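Afia Laryea
In April I wrote down every piece of clothing I own. I've now been keeping the list for a few months and several people asked how it works, so here's a thread.

The total was 184. That includes coats and pyjamas but leaves out socks and underwear. I'd have guessed half that.

I used a plain spreadsheet. Columns are: what it is, colour, where I got it, what I paid if I can remember, and the date I last wore it. I tried an app first and gave up because it wanted a photo of everything on a white background.

Do it one category at a time. I started by emptying the whole wardrobe on to the bed at eight in the evening and ended up sleeping on the sofa.

The price column was the worst part. I only filled it in for things bought in the last 3 years, as I had the emails for those. It came to £2,074. I don't think of myself as someone who buys a lot of clothes.

Most of that wasn't big purchases. It was tops in sales, and a run of things from Clivus where I'd added something extra to get free postage.

61 things hadn't been worn in over a year. I sorted these into sell, give away, mend and keep anyway.

"Keep anyway" is allowed. I have a funeral dress and a ski jacket and I'm not going to feel bad about either of them.

The mend pile was bigger than the other three. Nearly all of it was small stuff: buttons, a dropped hem, a zip that had come off its track. I'd been stepping round some of these jobs since before I moved to Situdach.

Patterned things are easier to mend than plain ones. Stripes are hard because you have to line them up. Busy prints hide nearly everything, and camouflage is the most forgiving of the lot. You can be one shade out with the thread and it won't show from arm's length.
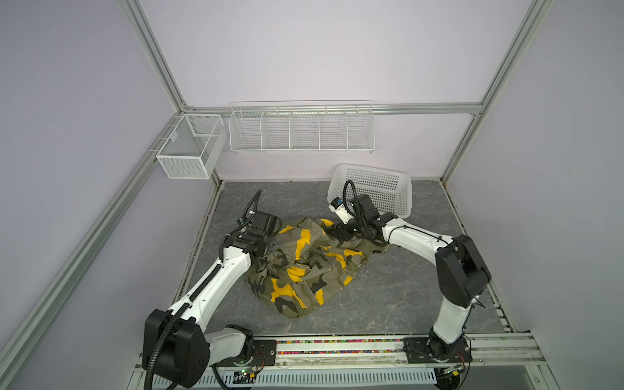
For thread I use Cetenik polyester in five colours: black, white, navy, grey and a sort of olive. That covers nearly everything in my wardrobe. I bought a box of forty shades years ago and most of it is still wrapped.

Zips I don't do. I took three to Mocanu, the alterations place behind the station, and had them back in a week. Ask for the price before you leave anything. Lined coats cost a lot more because they have to open the lining up.

Selling was slower than I expected. Coats and boots went quickly. Ordinary high street tops didn't sell at all, at any price, and after a month I bagged them up for the charity shop.

If you're giving to a charity shop, ring first. Mine only takes bags before noon and wasn't taking any winter coats when I called.

Things too worn to give away went in the textile bank at the tip. Check what yours accepts. The one here takes ripped sheets but won't take pillows or duvets.

A few people asked about washing. I wash less now than I did. Jeans and jumpers get hung by the window overnight and mostly that's enough. Anything with a waxed or waterproof finish gets sponged and left alone.

Zakhar Kovalchuk replied to an earlier post to say turn printed things inside out before they go in the machine. I've been doing it since and I agree, the prints rub against each other otherwise.

The one habit that has stuck is the basket. Clean clothes that need a stitch go in there and don't go back in the wardrobe until it's done. When it's full I put the radio on and work through it. 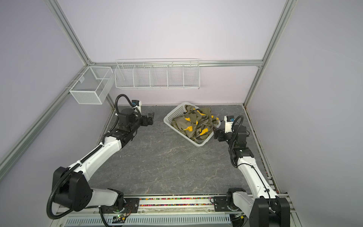 A basket on a dark grey top with white veins.

Before the basket I used a carrier bag on the back of the door. I never looked in it. An open basket left somewhere I walk past works much better.

Rule for buying, which I've broken twice: it goes on a note on my phone and I wait until the end of the month. Most things I've forgotten why I wanted.

The two times I broke it were a raincoat, which I needed, and a yellow cardigan, which I didn't. The cardigan has been worn once.

I update the "last worn" column on the first of the month, from memory. It takes ten minutes. Being a few days out doesn't matter.

Someone asked for the spreadsheet. I'll take the prices out and post a blank copy tonight. Shoes are on a separate tab and I haven't finished that one.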